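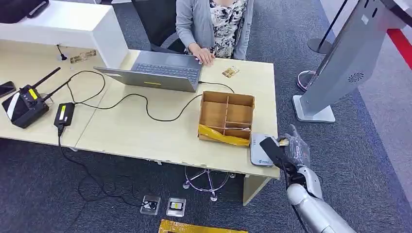

Flosteo Recipe Card Collection: Read Me First

Welcome, and thank you for stopping by! Flosteo is a set of typed-up recipe cards from three towns (Trorkmont, Oston and Nyitrai), mostly baking, with a good helping of soups and pickles because people kept sending them and we couldn't say no.

Last updated 7/28/21

What you get

There are 14 folders, one for each kind of dish, and every folder holds up to 50 cards as plain text files. The spelling is left the way the cook wrote it, so "choclate" stays "choclate" (we grew rather fond of it). Amounts are kept as written too, including "butter the size of an egg" and one "flour until it looks right."

How a card is laid out

The first line is the title, the second is the town, and everything after the blank line is the recipe itself. If a card had notes on the back, they come after the word BACK in capital letters. Cards with two versions of the same recipe are kept together in one file, older version first.

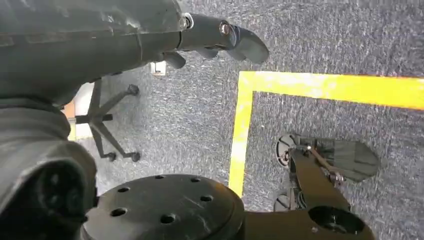 Can I change a recipe to metric and share my version?
Go right ahead, and please keep the town name on it so folks know where it started. We'd love it if you saved your version under a new file name and left the original wording alone.

Known trouble spots

The Oston pickles folder is missing its salt amounts on 3 cards, and we haven't found a second copy to check against. Oven heat is often just "hot" or "slow." The Nyitrai soups were typed in January by several different hands, so the line breaks wander a bit.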